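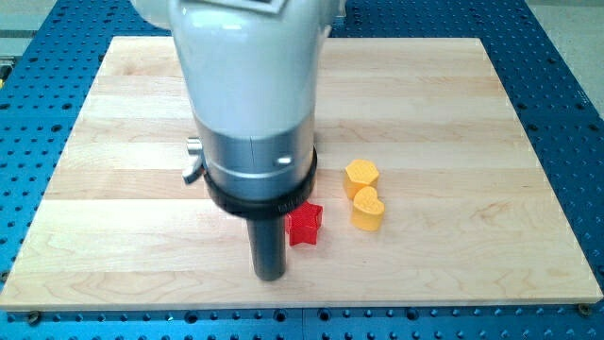

Comment un bras robotisé sait-il quelle force exercer sur un objet qu'il pousse ? Il la corrige en permanence : le contrôleur compare l'effort ressenti à l'effort attendu et ajuste la trajectoire jusqu'à 1000 fois par seconde.

Robotique | Logiciel
Temps de lecture : 4 min

Pousser un objet du bout d'une tige, un enfant de deux ans le fait sans y penser. Pour un logiciel, c'est un problème magnifique ! Dès que la tige touche une pièce, tout dépend du frottement, de la forme du bord, du point de contact à un millimètre près. Une étoile accroche par ses pointes, un cœur pivote autour de son creux, un hexagone glisse bien droit puis se met soudain à tourner.

C'est le terrain de jeu de la petite équipe de Dokthorpe qui développe Arthur, un planificateur de poussée. Pas de pince : un bras blanc, une tige gris foncé, une planche de bois clair et des blocs de couleur. « Avec une pince, on ferme les doigts et la moitié des incertitudes disparaît, explique Jae-hoon Ban, qui a écrit le cœur du programme. Quand on pousse, l'objet garde toute sa liberté. Il faut négocier avec lui. »

Arthur travaille à deux vitesses, et c'est ce qui m'a le plus séduit en lisant le code. En haut, un planificateur imagine 29 poussées candidates, simule chacune d'elles dans un modèle de contact volontairement grossier et garde la meilleure. En bas, une boucle de commande en impédance, baptisée Givley, fait se comporter le bras comme un ressort amorti. Le planificateur peut donc se tromper un peu : la boucle rapide absorbe l'erreur, le temps qu'une nouvelle observation arrive.

Côté perception, l'équipe a longtemps cherché à estimer la pose complète de chaque bloc. Deux pièces de la même couleur presque collées suffisaient à tout gâcher, la segmentation les fondait en une seule forme aux contours absurdes. La version actuelle garde plusieurs hypothèses en parallèle et laisse le mouvement trancher. On pousse doucement, on regarde ce qui bouge ensemble et ce qui se sépare. L'action devient une façon de voir, et l'idée a beau être ancienne, je ne m'en lasse pas.

Reste l'outillage, dont on parle trop peu. Flulix, le banc de rejeu maison, enregistre efforts, images et décisions sur une horloge commune. Un après-midi de mai, il a permis de retrouver un décalage de 4 millisecondes entre la caméra et le capteur d'effort, que l'on prenait depuis des semaines pour du frottement mal modélisé. « J'avais réécrit le modèle de contact pour rien, raconte Ban en riant. Enfin, il est plus propre maintenant. »

La suite du programme concerne les poussées à travers un groupe de pièces, quand l'une entraîne l'autre. Le simulateur y perd encore vite le fil, et Ban hésite entre apprendre un modèle à partir des enregistrements et réduire l'horizon de planification. Il compte essayer les deux.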